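The case against the bed runner

By Younes Nasr

I have been told, by a shop in Hanstead, that a bed is not finished until something has been laid across it. The shop is called Dimach and it sells bedding on two floors. I went in during June for a fitted sheet. The assistant, who was perfectly pleasant, walked me past the sheets to a display bed and lifted off one layer after another to show me how it had been "built". There was a throw, then a runner, then cushions in front of pillows in front of other pillows. The full set came to £188. The mattress was extra, and so, it transpired, was the fitted sheet.

I would like to know who decided this. My parents' bed had a sheet, a blanket and a cover, and the cover was there to keep the dust off. When you were cold you used it and when you were hot you didn't. Hotels then began putting a narrow strip of cloth across the foot of the bed, and if you ask hotel people what it is for they say it protects the white duvet from suitcases and shoes. I have my doubts. Every suitcase I have ever seen in a hotel room was on the bed with the runner pushed to one side, and most of the shoes were on the floor where they belonged. But grant them the shoes. A hotel changes its guests every night or two and has to photograph its rooms. What is the excuse at home?

The usual one is colour. A plain bed is dull, they say, and the runner lifts it. I accept that a plain bed is plain. I am less sure that it needs lifting. You see your own bed made for perhaps a minute in the morning as you go out of the door, and again at night just before you take it all apart. The rest of the day it performs to an empty room.

Then there is where it goes when the bed is in use. This is the question I put to the assistant and she said most people folded it over a chair. So now we need the chair. Sqalli, whose catalogue comes through our door whether we want it or not, will sell you an upholstered bench for the purpose, to stand at the foot of the bed, and I notice that on the bench in their photograph there is another folded throw. I would be interested to hear where that one sleeps.

My friend Ashraf Ouali disagrees with nearly all of this and I should give his side. He makes his bed every morning, corners and all, and says that the few minutes it takes are the only part of the day where he starts a job and finishes it. He has a runner. He has had it for years, he says, and it goes on last and comes off first and he has never given it any thought. When I said this was exactly my complaint, that a thing could be put on and taken off more than seven hundred times a year with no thought given to it, he said I could say the same of socks.

I don't think I could. Socks keep your feet warm. But I admit I went away and timed myself, which is the sort of thing I do when I am losing. With the runner, straightened properly so that it hung the same on both sides, making the bed took me 100 seconds longer than without. I had expected more. It is hardly a scandal. Over a year it does add up to a working day and a bit, and I can think of better uses for a working day, though if you asked me to name what I did with the last one I saved I would struggle.

There is also the washing, and here I am on firmer ground. A quilted runner does not like being washed. The label on ours says to wash it separately and dry it flat, and a thing that length dried flat takes up the whole of the landing. Ashraf's answer is that he rarely washes his. I didn't pursue that. And the plush blankets that everyone seems to own now are no better. They are lovely for a month, they hold on to every hair and crumb in the house, and they show the mark of anything that has been put down on them. Atska, who made our last one, print on the packet that the pile will "recover with gentle brushing". I am being asked to brush a blanket. I have not brushed it.

Pillows are the one place where I think the sellers have it the wrong way round. They push cushions you mustn't lean on and say next to nothing about the pillow your head is on for eight hours. A good plain pillow is worth paying for. It doesn't need piping or a button in the middle. It can have writing on it, for all I care. Plenty of families I know mark their pillows, as they mark school jumpers, and I have yet to hear of anyone who slept worse for a bit of ink. What a pillow does need is a cover that comes off easily and some air around it, and if that means it spends part of the day lying somewhere other than the head of the bed, in no sort of arrangement, then let it.

I mention this as the articles on tidy bedrooms are so stern on the point. Pillows must be plumped, stood up and, according to one I read, dented along the top with the side of the hand. The reason given was that it looked "inviting". Inviting to whom? I was already coming. I have never stood at my own bedroom door at eleven at night and hesitated.

So far I have been talking about the beige sort of runner, the one that matches the curtains, and I ought to be fair and say that there is another sort. It is covered in hearts and circles and squares in as many colours as it will hold, it matches nothing, and whoever chose it was plainly not thinking about a display bed at Dimach. I find I can't raise much of an argument against it. It's still of no use. It still has to go somewhere at night. But it seems to have been picked by a person who liked it, and that puts it in a different class from anything sold to you as the step after the throw. If a child chose it I would withdraw altogether.

I put this to Ashraf, thinking he would be pleased, and he said I had given away the whole case. If liking the thing is enough, then he likes his, and it is grey. I said he had told me he never gave it any thought. He said both could be true. We left it there.

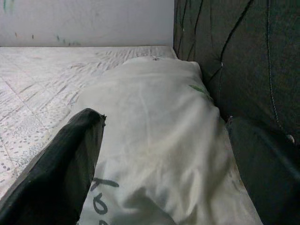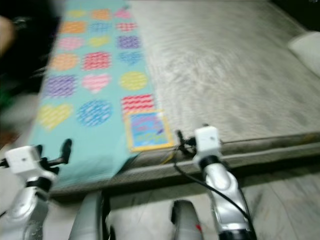 First, a white pillow with handwriting on it; second, a quilted runner with hearts, circles and squares, laid over a light grey blanket.

I still think the burden of proof is on the runner. Before you buy one, take the throw off your bed for 2 weeks and see whether you miss it. If you do, put it back, and consider the runner then. If you don't, you have saved yourself the price of it and the bench as well. I tried it myself and lasted the full fortnight without a pang, though I am told the room looked "a bit sad", and the throw was back on when I came home from work the day after. The fitted sheet, for anyone still wondering, I bought at the market for a good deal less than Dimach wanted. It fits three corners.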